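4.2 What a shared table is for

The literature on shared workplaces is fond of kitchens. It is much less fond of tables, perhaps because a table has no fridge to argue over. In the Ercombe and Lastau interviews, however, the table came up in nearly every conversation, usually before we had asked about it and often before we had sat down at one.

Our coding followed Sýkora's scheme, with one change. We split "territory" into claims made by objects (a mug, a coat, a stack of paper that has not been read since the last lease) and claims made by habit. The first kind is easy to spot and easy to move. The second kind is invisible until somebody new takes the wrong chair, at which point it becomes the only thing anyone in the room can see. The interview corpus comes to 314 pages of transcript, and the word "my" is attached to furniture that belongs to the landlord on a remarkable share of them.

Respondents at Lastau had written rules. These ran to 24 items, and the people who could recite them were, with few exceptions, the people who broke them. Item 8 asked that tables be cleared at the end of the day. Asked when the day ended, respondents gave answers that depended a good deal on whose things were on the table. Ercombe had no written rules and considered itself the more relaxed of the two sites. It also had the longer feuds.

We had expected size to matter most, on the theory that people with more room fight less. The interviews gave this little support. A large table was described as "basically two tables" by those at either end and as "a no man's land" by those in the middle, who tended to be the newest arrivals. Pale, plain surfaces (Figure 3) were praised as neutral by the people who picked them and compared to a dentist's office by the people who did not.

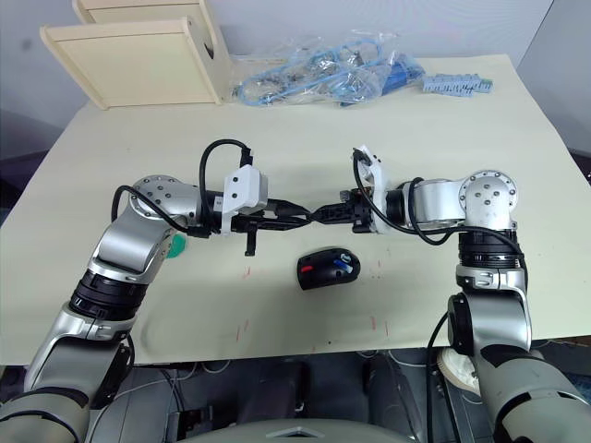

Figure 3. A light cream-colored tabletop.

Jozefína Paulík objected, on reading a draft of this section, that we had treated neutrality as a matter of taste. In her view a table is neutral only for as long as no one has been at it longer than anyone else, and at Venville, she added, that had lasted until lunch. We have kept our coding as it was, but we take the point, and the seniority variable in Section 5 was added in response to it. It did not make the model any simpler.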